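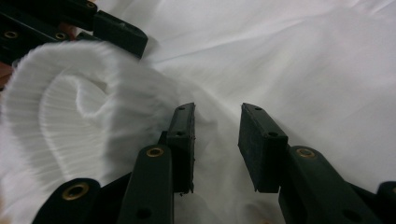
Getting gray socks white again

Fill a basin with hot tap water and stir in 108 g of washing soda until it dissolves. Push the socks under and leave them overnight - a plate on top keeps them down. In the morning, wring them out and run a normal warm wash with no fabric softener. Wool and silk should not be soaked this way. If the heels are still gray, rub in a little dish soap and soak again. Dry flat or on a line, cuffs up.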